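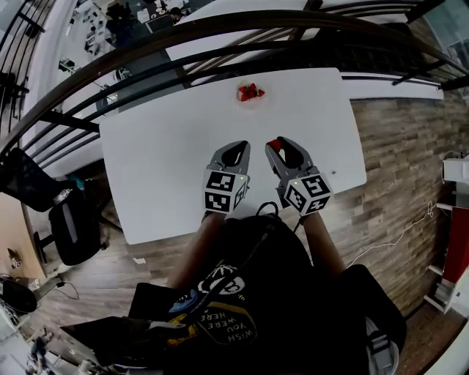 Following a Foreign Parliament From Home: Household Tips

By Phyllis Staniforth
June 9, 2016

When a foreign parliament takes up something big, the news here usually gives it a paragraph before the vote and a paragraph after. If you have family in the country, or just want to understand what was decided, you end up doing the following yourself. I have done it from my kitchen in Flullesgate for a good many years. What I have learned is mostly about clocks, paper and where to put the laptop.

Get the time right first

Almost every debate I have missed, I missed on account of the clock. Parliaments publish their sitting times in local time and assume you know it. Work out the difference once, write it on an index card, and tape the card inside a cabinet door. Write it as an instruction: "Add six to ours." A card that says "six hours difference" will have you adding when you should subtract.

Clock changes do not match from country to country. For a few weeks in spring and again in fall your card will be wrong. Put a removable note over it for those weeks and pull it off when both countries have changed over.

I keep a second wall clock set to the other place. Any cheap battery clock will do. Put a label under it, or someone in the house will correct it for you. Replace both batteries on the same day.

Look at the order of business the evening before and again in the morning. The item you care about may be listed for the start of the sitting and get moved behind something else. If the paper says "not before" a certain time, take it at its word and don't expect it until well after.

The setup

A kitchen table is better than a desk for this. You need room for the laptop, the printed bill, a notebook and a plate, and you will be there a while. Sit with the window to one side. Facing it you squint, and with your back to it you get glare on the screen.

Plug the laptop in before the sitting opens. Official streams run the fan hard and drain the battery faster than a movie does. Run the cord along the wall side of the table and hold it to the table leg with a twist tie.

If the picture keeps freezing, drop the quality to the lowest setting and keep the sound. You lose very little. A debate is people talking, and the names come up in captions large enough to read at any setting. Many parliaments also offer a sound-only stream, which will play over a phone in the next room while you fold laundry.

Translated sound comes a few seconds late. Do not run the original and the translation together on two devices. I tried it and got through one speech. If you know some of the language, listen to the original and keep the printed text in front of you.

Printing the bill

Print only what you need. Bills come with long schedules at the back, and the argument is nearly always about a handful of clauses near the front. My brother-in-law once printed all of a foreign budget bill without checking the page count. It used a whole cartridge and the bill was withdrawn in January.

Find the clause numbers in the news coverage, print those pages and the title page, and stop there. Print on one side only. The blank back is where you write down amendments.

Use a binder clip at the top left corner. Staples are a nuisance when a revised page comes out and you want to swap it in. I mark the old page with a diagonal pencil line and keep it behind the new one, so I can see what was changed.

For highlighting, use two colors and no more. Yellow for text that is in the bill, pink for text somebody wants to add. Ink-jet pages smear under a highlighter if they are fresh, so print the night before.

Taking notes

Rule a narrow column down the left side of the page for the time. Put down the time whenever a new speaker begins. Later, when you want to find a remark in the recording, you will be able to go to it directly.

Next to the time put the speaker's party or initials, then a few words. Don't try to take down sentences. The official transcript will have every one of them, usually by the next day, and it will be more accurate than you. What the transcript leaves out is the part worth writing: who was absent from the front bench, whether a speaker was interrupted from his own side, how long the chair let things go on.

I use a Desesero notebook, the stitched kind, and number the pages myself. Spiral notebooks catch on each other on the shelf. Whatever you use, leave the first two pages blank for an index and fill it in as you go.

Know what kind of vote it is

This is where most people get confused, and I did too. A debate does not always end in a vote. Sometimes the government makes a statement, the parties reply, and everyone goes home. If you sit up late waiting for a result, check first that there is going to be one.

When there is a vote, find out which of these it is and write it at the top of your page:

A vote on the whole bill. It passes or falls.

A vote on one amendment. There may be dozens, often taken fast, and the numbers are read out with no explanation. Have your list ready.

A vote on procedure, such as whether to send the bill back to committee. These look dull and can kill a bill.

A vote of confidence. The government may fall with it, and the coverage will be about that, with hardly a word on the bill.

Copy the numbers down as read: for, against, abstaining. Add them together and compare the total with the number of seats. The gap is your absentees. In one chamber I follow, 241 votes will carry anything, so I keep that number in the margin and I know the outcome before the chair has finished reading.

Food and breaks

Eat before a long sitting and keep something simple on the table for the middle of it. Cut fruit, crackers, cheese. Nothing that needs a knife, and nothing with sauce near the papers. Use a small plate and put it on the side away from your writing hand.

Tea goes in a mug with a lid. I ruined a set of amendments before I took that seriously.

When the sitting is suspended, set a kitchen timer. A suspension of up to 15 minutes is normally just that, but the chair will start again on time, whether or not you are back from walking the dog.

Keeping the papers

A cardboard magazine file holds one bill from start to finish. Write the short name of the bill and the country on the spine in marker. Inside, oldest at the back:

The bill as first printed
News clippings, each dated by hand
Your notes, or a slip saying which notebook they are in
The final vote

Newsprint yellows and will stain whatever it touches. Photocopy the clippings you want to keep for good and throw the originals in the recycling. If you have to keep an original, slip it into a Zellness sleeve or any other acid-free one, one clipping to a sleeve.

Keep the files off the basement floor. An interior closet shelf is best. Kitchens are too humid for long storage, even if that is where the work gets done.

Once a year, go through and throw out the bills that died. Keep the vote page and toss the rest. I managed to skip this for three years and had to buy a second shelf.

Talking about it with relatives

If you have family in the country, call the day after and not the same night. On the night they are either watching or sick of it. Ask what it changes for them before you tell them what you read. My cousin had a water bill go up under a law I had filed as minor.

With a group, keep it to one bill an evening and send around the clauses ahead of time, one page at most. Seat the person with the best hearing closest to the speaker and have them call out the names – the rest of you can write.

Comments (5)

Angus Pomare
Good page. On the second clock, I use one with a different colored face and that stopped my kids from "fixing" it. Also, some parliaments will email you the order of business if you sign up. Saves looking it up.

Lacey Mellor
I do the opposite on highlighters, pink for what is in the bill and yellow for additions. I suppose it doesn't matter as long as you stick with it. What do you do about text that is being taken out?

Phyllis Staniforth
Lacey, a pencil line through it and the amendment number in the margin. Pencil in case the amendment fails.

Keith Yeoman
My recordings folder got up to 2551 files before I found out the parliament keeps its own archive going back further than mine. Check for that before you save anything. Ashley made me delete the lot.

Ashley Yeoman
I asked you to delete half.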